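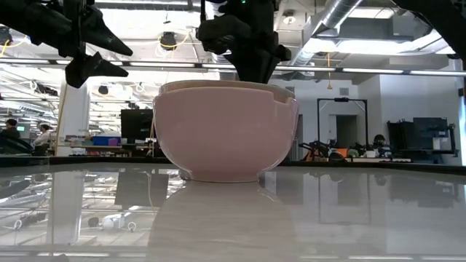
Mulemwood is a small tableware shop and pottery school in Breltley, run by Joana Seixas and a staff of seven. We sell plates, bowls, mugs and serving pieces for everyday use, and we teach people to make their own. A good part of what we sell is meant to be stored in a small kitchen, so we look for shapes that fit inside each other, the way the cream-rimmed bowl sits in the pink one with only a thin band showing at the top. Most of our customers live in apartments and have one cupboard for everything.

How we started

Joana trained as a potter and spent several years making dinner plates for restaurants. She opened the shop in January with a single kiln in the back room and shelves she had bought from a closing bakery. The classes came later, after customers kept asking how a foot ring was cut or why one glaze crazed and another did not. The first class had four students and two wheels.

The building

We are in the old Feller seed store on the corner by the bridge. The date over the door is 1806, although the rear half was rebuilt after a fire and is much newer. The floor slopes toward the street. The shop is at the front, the teaching room is upstairs, and the kilns are across the yard in what used to be the cart shed.

What we sell

We carry work from 32 makers, most of them within a day's drive. The Võ workshop makes our plain white dinner plates and has done so from the beginning. Pieces with small glaze faults go on the seconds shelf by the stairs at a lower price - ask if you don't see it, as it moves when we rearrange. We hold about 1000 pieces in the stockroom, so if you need two more of something, we can usually find them.

Classes

Beginner courses run for six weeks. Clay, glazes and two firings are included in the fee. Bring an apron and a towel, and keep your nails short. Finished pots are kept for a month after the last session and then go to the seconds shelf.

Repairs and replacements

We do not repair broken pots. We will try to match a missing piece from a set if you bring in one of the others - a photo is not enough to judge the color.

Parking is in the yard, through the green gate. The upstairs room has no elevator, but we can set up a wheel on the ground floor if you let us know when you book.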